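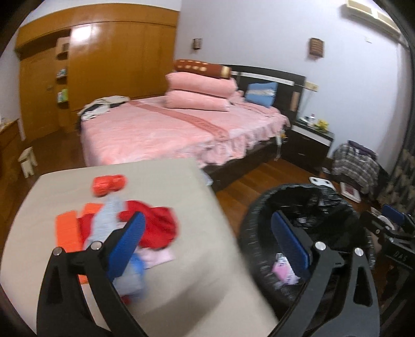
Rongrong Lu wrote in after the November issue to ask how anyone gets a bedroom tidy when half the house seems to end up on the bed. Her rule is that the pile gets sorted before anybody is allowed to lie down, and she wanted to know whether the rest of us are stricter or softer than that.

Softer, in my case, but I'm coming around! I tried her rule for most of the month and I have to say I loved it. The trick (for me, anyway) was giving the pile a place of its own that isn't the bed. A low square platform or a spare seat does it nicely. Everything stray goes there first: a red toy car, an orange block, a red cloth, something blue, something pink that got bunched up underneath. Looked at on its own flat surface it's such a small heap, and I used to leave the same sort of heap lying for a week and walk around it.

I do the hard things first, toys and blocks, because they have an obvious home and it feels like progress right away. Then the cloth. Shake each piece out, lay it flat, fold in half and in half again, and put the finished ones to one side so you don't pick them up twice. Anything you aren't sure is clean goes with the wash and you stop thinking about it.

Get the wastebasket over before you start, too. A round one with a bag already in it, standing right by your elbow, saves so many trips. I counted on walking to the kitchen bin with every scrap of paper, and of course the scraps stayed on the nightstand instead.

Now the bed, which is my favorite part. I'm a big believer in a quilted spread with a ruffled skirt, and pink if you can get away with it. Pull it straight from the foot end, then lay a darker band across it if you have one. It doesn't have to run square to the edges, I like it on the diagonal. Extra quilts I fold and stack up by the pillows, one on the other, with a bolster on top. A patterned brown bolster against all that pink looks wonderful, and a light blue cushion propped on a dark headboard wakes the whole end of the bed up.

Clothes are still my weak spot. They get as far as the end of the bed in a bundle and there they stay. I've started giving them six minutes by the kitchen timer before supper, and it's more than enough for one bundle, even with hangers.

On the nightstand I keep a little bottle and a yellow flower and try to leave it at that. Three more things have crept in while I was writing this, so I'll be up there again tonight.

If you have your own order for doing a bedroom, send it in for the next issue. Rongrong has promised to try whichever one sounds quickest, and I'd like to hear from anyone who folds quilts in thirds, since mine slide off every time I do.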